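Lilibeth Maglaya spends most of her working day opening doors that do not exist. She leads the group at Gemik that gathers practice examples for Kullow, a learning system meant to handle ordinary doors.

The examples are made in simulation. An operator steers the gripper by hand and the computer stores each movement with the view from the gripper.
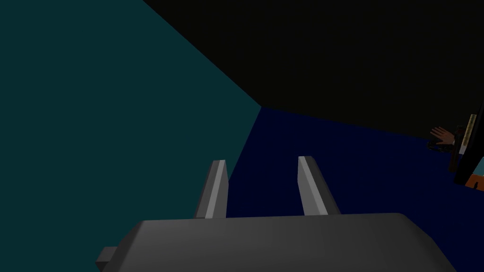
"We wanted 300 good runs before we trained anything," Maglaya said. "By September we had 88, so we changed how we worked." Operators now stop after an hour – longer sessions gave sloppy approaches – and a second person checks every run before it is kept.

Her colleague Sena Ayaaba does much of that checking. She looks for long pauses and sudden turns of the wrist.
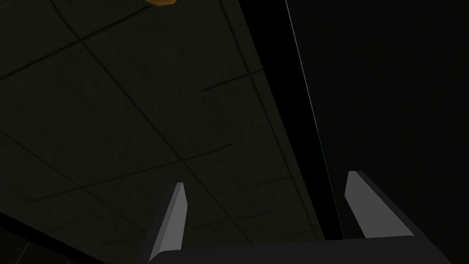
Are the failed runs thrown away? "Most are kept in a separate folder," Ayaaba said. "We mark where the operator went wrong, and we may use them later."

The group varies the starting position and the lighting between runs. Maglaya said early versions of Kullow had learned one path and repeated it wherever they began.

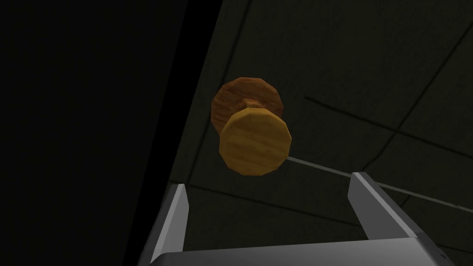

How long does it take to train a new operator? "Give them 3 days," Maglaya said. "The first is spent getting used to the controls, and we don't save any of it."

The next set will cover lever handles. Ayaaba is writing the instructions for it now.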